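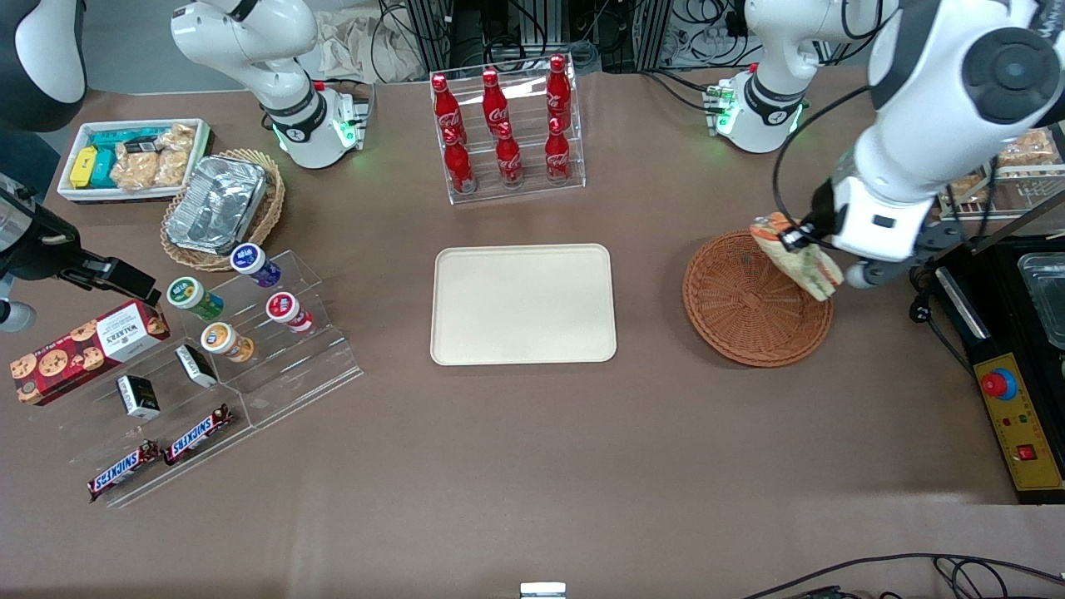
*Sandwich or bread roll held above the wicker basket, fixed workspace view.*

# Pleria planner: frequently asked questions

Last revised September 2, 2022. Covers the two-arm snack table configuration.

## Setup

**Which process owns the arms?**

Rumix. It runs the control loop and is the only process allowed to send joint commands. Pleria produces trajectories and hands them over through a shared queue. If Pleria stops, Rumix finishes the current segment and holds position.

**Does the camera need recalibrating after a restart?**

No. The extrinsics are read from `workspace.yaml`. Recalibrate if the camera mount or the table has been moved, then run `pleria check-frames` before enabling motion.

**Why are left and right swapped in my viewer?**

Arm names follow the robot's own point of view. In the fixed camera view the left arm comes in from the right side. The viewer has a `mirror_labels` option, but the logs always use the robot's naming.

## Perception

**Clear display stands are missing from the point cloud. Is this a bug?**

It is a known limit of depth sensing on acrylic. The tiered bottle rack and the stepped stand are loaded as fixed collision meshes instead. If you move either one, update its pose by hand – the detector will not do it for you.

**How are items on their side handled?**

Set `pose_prior: any` for the class. The default prior assumes upright items, and small drink cups lying down will be rejected or given a vertical grasp axis. Bottles can keep the default.

**Why does the foil container produce several detections?**

Crinkled foil gives unstable depth. Raise the merge radius for that class, or mask the basket it sits in if the task never uses it.

## Planning

**Where does a place motion into a basket start?**

At a hover pose just above the rim. The planner checks the wrapped item as part of the gripper volume, then plans a short vertical descent. If the check fails it tries 2 alternative wrist angles and returns `PLACE_BLOCKED`.

**What does error 453 mean?**

The planner ran out of time. The limit is 3000 ms per request. Most cases come from a goal too close to the machine at the right edge of the table, where the keep-out box is generous.

**Can both arms move at once?**

Yes, if their swept volumes do not overlap. Otherwise the second arm waits at its last safe waypoint. Priority goes to the arm holding an item.

**Are cables included in collision checking?**

Only as a padded tube along each arm. Loose cable on the tabletop is not modelled.

## Logs

**How do I replay a failed run?**

Use `skosotora replay <run-id>`. Skosotora keeps the last 100 runs and deletes the oldest first. Copy anything you want to keep before starting a batch.

**Is the Räsänen grasp scorer still supported?**

Until November. New configurations should use the default scorer. Old weight files load, with a warning.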